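News from the Grita bench

I promised last time I'd write about the burger project, so let's get into it! If you missed the start of this, Gavon is our attempt at getting an arm to learn a whole food-assembly job from demonstrations, and we picked burgers because every ingredient misbehaves in its own way. Buns squash, tomato slides around, and onion... well, onion is where most of my September went.

Our first policy learned from 355 demos and it did fine on buns and patties. Onion was awful. A slice lying flat on the tray gives the fingers almost nothing to grab, and the policy would close a hair too high and carry on with the burger as if it had the thing. In a test of 40 onion picks it got 4. Ouch.
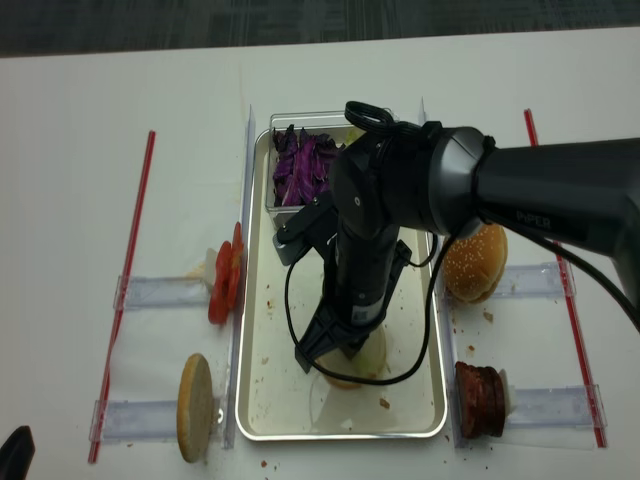

So what did we change in the training?

We added short correction clips. Whenever the policy missed a pick, one of us took over, fixed just that bit and handed control back - then we trained again with those clips counted more heavily than the full demos. The idea came out of our older Dewulf runs, where we'd only tried it on stiff plastic parts (much easier, believe me).

After retraining we ran the same onion test and got 20 out of 40. Half! I was really pleased with that, even if half is still a lot of burgers with no onion. The misses look different now too. Mostly the fingers get down low enough and then push the slice along the tray, so I want to try a slower close next.

The clips and the training settings are going up on the Skitetti page once I've tidied the file names, which are a mess. Cabbage gets its own item next month.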